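About Dorngate

Small press, reading room, mail order shop. Poetry in translation mostly, plus the old wisdom books, plus whatever Ertuğrul can't stop talking about that year.

We started with one book. A selection of Turkish folk hymns with the English on the facing page, stapled, 40 pages, sold out of a coat pocket more or less. People wrote back asking for the next one. There wasn't a next one. So we had to make it.

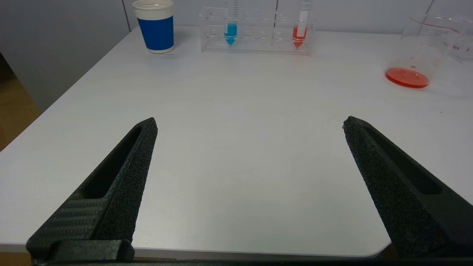 Reading time: 2 min

Who we are

Ertuğrul Tuncer — founder, editor, packs the parcels on Friday. Taught literature for a long while, still corrects everybody's commas (not this page, he hasn't seen it yet). Everything we print goes past him twice, once on the screen and once read out loud. If a line can't be said aloud without tripping it goes back to the translator.

The rest of us are part time. Typesetting, proofs, the website, the phone. Please be patient with the phone.

What we publish

Two lines, and we keep them apart on the shelf.

Eren — devotional and mystical verse. Hymns, short prayers, drinking songs that may or may not be about drinking. Always bilingual, original on the left. Notes at the back and kept short. Eren is where most readers start and the little blue-gray paperbacks are what people know us for.

Gosar — the long stuff. Proverb collections, teaching stories, commentaries, letters between teachers and students. Heavier books, sewn bindings, slower to come out. One a year if things go well. Last one was two years late and we are sorry, again, to everybody who preordered.

We don't do gift editions with a quotation per page and a sunset behind it. Get asked a lot. A poem that's been boiled down to one comforting line usually lost the half where the poet was angry or broke or missing a friend, and we'd like you to have that half.

How we work

Print run for an Eren title is 400. For Gosar, 2000, as the libraries take a good share of those. When a run sells out we look at the corrections list, fix what needs fixing and go again.
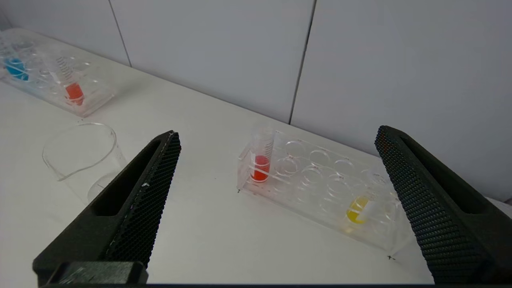
The corrections list is kept by hand and anyone can add to it. Misprints, wrong dates in the notes, a word you think we got wrong. We've changed whole stanzas because of a letter from a reader who grew up singing the thing. Her version scanned better than ours. It's credited in the second printing.

Translators get their name on the front cover, same size as the poet's if the poet is known. Plenty of ours aren't known. Translators also get paid on delivery, not on publication — small amounts, but on time.

The reading room

Upstairs from the shop, at our Cliltport address. Long table, bad chairs, good lamps. You can read anything we've published and a fair bit we haven't, incuding the shelf of out of print anthologies Ertuğrul won't lend. No membership. Tea is by the stairs, put something in the tin.

Friday evening is read-aloud night, 7 pm. Bring a poem, any language, with a rough English version if you can manage one. Nobody gets critiqued. Someone usually reads too long. We close the room in June for stock taking, the shop stays open.

Sending us work

We read translations only, no original poetry at the moment. Send ten pages with the source text alongside and a paragraph on who the poet was and why you care. Paper or email both fine. Not a whole manuscript please, we don't have the hours.

What we look for: a translator who made choices. Rhyme it or don't, but decide. We turn down a lot of careful work that sounds like a dictionary, and also a lot of lovely work that has drifted so far off the original that it's really the translators own poem. Both kinds get a proper reply, eventualy.

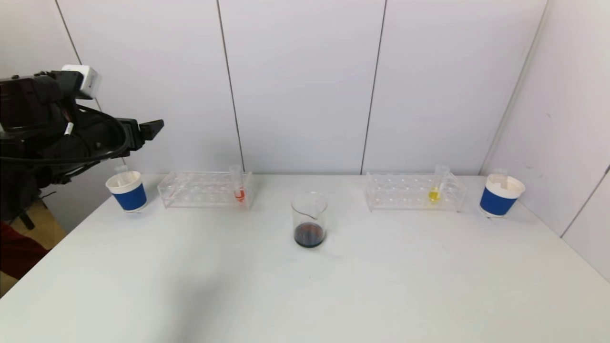 Do I need to know the original language to enjoy the bilingual books?

Most of our readers don't. The facing page is there so you can see the shape of the poem, where the lines break and which words keep coming back, and each Eren volume has a one-page guide to pronunciation in case you want to try a line out loud.

Do you ship abroad?

We do, by regular mail. Slow but it gets there. Postage is worked out at checkout.

Can my school or reading group get a discount?

Write to us before ordering and say which titles and how many copies. We'll usually knock something off Eren paperbacks. Gosar volumes less so, the bindings eat the margin.

Contact

Use the form, or write to Dorngate at the Cliltport shop. Orders and corrections get answered first, submissions after that. If it's been two months and you've heard nothing, nudge us — it probably slid under something.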